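Changes to How We Handle Obituaries and Death Notices
8/11/24
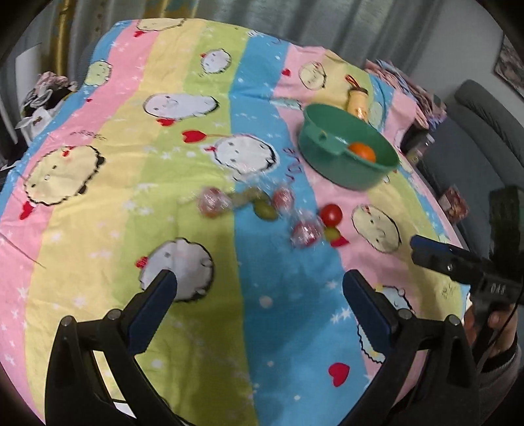

Starting with the January issue, the Tandside newsletter will print obituaries on a page of their own. Until now they have gone wherever there was room, and several families told us they had trouble finding them.

The basic notice stays free. It covers the full name, age, town, date of death, surviving family and service details. It can run up to 40 words. Longer obituaries are also free for households in Tandside and Zuria, up to a limit of 379 words, the most that fits in one column with a photo. Anything past that will be moved to the website, where the limit is 2,000 words.

Please send the text typed, in the body of an email or on paper at the front desk. Handwritten notices are still accepted, but print all names in capital letters. We had to run a correction in the last issue after the family name Tóth appeared without its accent, and we would like to avoid doing that again. If a name has an accent or an unusual spelling, mark it.

We check every notice with the funeral home before it is printed. Virnau Funeral Home now sends us a confirmation when the family signs the paperwork, so families using Virnau do not need to do anything. If you are using another home, or holding a private burial, include a phone number where we can reach a relative during the day.

One photo can go with each obituary. Older pictures are fine, and so are pictures from military service or a wedding. Prints will be mailed back if you put a return address on the back in pencil.

Notices must reach us 3 working days before the issue closes. If a service falls before the next issue comes out, we can post the details online the same day.

Memorial verses and anniversary remembrances will stay on the back page for now. The form for those has not changed.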